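Reltero Paired Hand Grippers: Our Review After a Summer of Use

Posted October 5, 2026

I buy equipment for a small automation shop, and most of what I buy is boring. Shelving, cable, the occasional bench. So when the money came through for a pair of hand-held grippers I got a little overexcited, read every spec sheet I could find, and then bought the ones I'd liked the look of on the first day. You know how it goes!

The Reltero pair is what we ended up with. We've had them since August and I've now used them enough to have opinions, most of them about money.

What we paid

The pair was $467, and I'd set aside $300 for the whole thing, so we were over before the box was open. In fairness to Reltero, my number was a guess I'd made on the back of a delivery slip. The Prudulo set I was also looking at came in under my limit, but it's sold as a single and the second one is priced separately, and by the time I'd added it to the cart (plus shipping, plus a cable that really ought to be included) there wasn't much in it.

If you're filling out a budget line for something like this, please budget for two hands from the start. I watched us try to plan a whole season of tasks around one gripper last year and it was miserable. Anything with a bowl or a lid or a bag in it wants a second hand to hold things steady, and you end up buying the other one anyway, later, in a hurry.

Using them

Comfort first, because that's what the people doing the work will complain to you about. The handle fills my palm nicely, my fingers go all the way around it and my thumb lies flat along the side. I have medium hands. A coworker with much bigger ones finds it cramped after a long morning and takes more breaks than I do. There's no size option, and I wish there were.

The fingers are angular and black, and they open wide enough for most of what we put on the table, which is mainly dishes and soft play food. We bought a bag of pretend groceries from Tastix (cheap, cheerful, no complaints) and they've been the best few dollars in the whole project. Soft stuff picks up well. Bowls are harder. You have to come at the rim at the right angle or the thing skates away from you, and I still fumble it when I'm rushing.

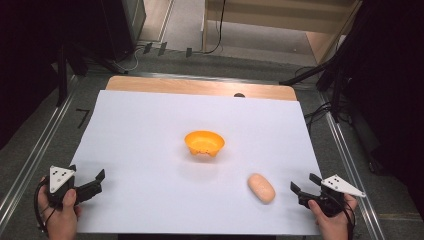
Both grippers in hand, with the orange bowl and one of the soft pieces on the white sheet.

The marker plates sit on top of the body, one per gripper, white triangles with a dot pattern. I worried they'd be in the way and they mostly aren't, though you do learn to keep your hands a bit further apart than feels natural. I'd buy a spare set of plates with the order. We didn't, and I've been wiping these down like they're my good glasses.

The cables

My one real gripe! Each gripper has a black cable and it comes down right past your hand. On the left I get a loop that curls around my wrist, and I've gotten used to it the way you get used to a watch, but new people notice it right away and keep shaking it loose. A softer cable would fix most of this. So would a clip on the sleeve, and I've got one on the list for next quarter.

Cables in general are where my planning fell down. I budgeted for the grippers and the table and then had to go back, twice, for extension runs and ties and a bin to keep the spares in. Our floor still has more loops on it than I'd like. Put a line in your spreadsheet for floor covers and don't let anyone trim it.

What else you'll end up buying

We got our table frame secondhand through Stamatopoulos, who clear out workshops, and I'd do that again. A new one with metal rails was going to cost more than the grippers. You'll also want plain sheets to cover the top. I went with white matte, which shows up every crumb but makes it very easy to see where you've set things down. And stands, which always cost more than you think, and which take up floor you'd planned to walk on. Measure the room with the legs spread out — I measured with them folded.

Also, buy the dishes in bulk and buy them cheap. They get dropped.

Support

I wrote to Reltero once, about a squeak in the right trigger, and had a reply in 3 days with a short list of things to try. The second thing on it worked. The manual is thin, and the page on setup has a diagram I still can't make sense of, so leave yourself an afternoon for the first day.

Would I buy them again?

Yes, for the pair, at that price, for a shop our size. If all you need is one hand for simple pickups, look at the Prudulo single and keep the difference. For bigger teams I'd ask Reltero about a discount on 3 pairs or more before ordering — I haven't tried, but I plan to when we put in the request for next year.

4 stars. I'm holding the last one back for the cable.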